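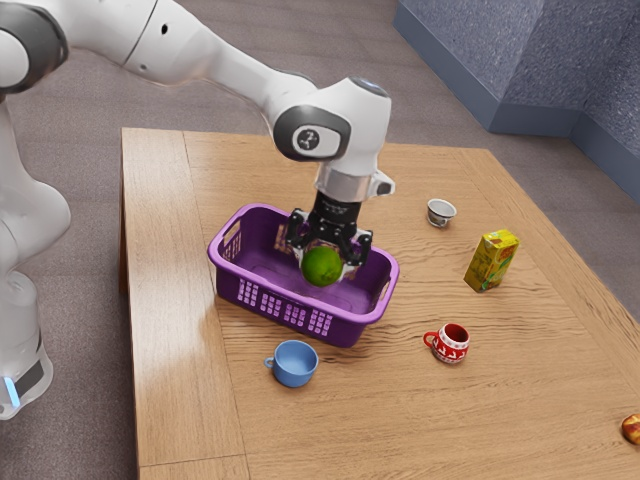
Surely a success is a success, wrote Rawashdeh under my last post, and if the thing ends up in the container then the rest is hair-splitting. I have thought about this for longer than is healthy and I still say no, write the rule down first.

Our rules for the pick-and-place tests run to two pages. They used to run to one sentence ("robot puts object in basket"), and that sentence gave us a very cheerful month. Kadel, our scoring script, reported 51 good runs. Then I sat down with the replays and a pot of tea, and by my reading it was 39. The other dozen were fruit let go from a silly height, fruit resting on the rim, and one lime that arrived by way of a mug.

So now a run passes only if the object is fully inside, touching the floor of the basket, and the gripper has let go and moved clear. Nothing else on the table may be knocked over. You may not change the rules after seeing the score, a clause I added with one particular person in mind, namely me.

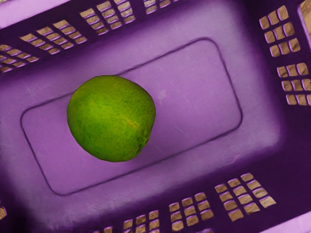
Each run also gets a final check from overhead once the arm is out of the way, and we wait 20 simulated seconds before taking it. Round things roll. Simulated round things roll as well, sometimes with more commitment.

The part I haven't settled is bruising. A simulated lime doesn't mind being squeezed, so the script will pass a grip that would make juice of a real one. I've put in a force limit, but I picked the number by feel, and I'd like a better one before we redo the February set.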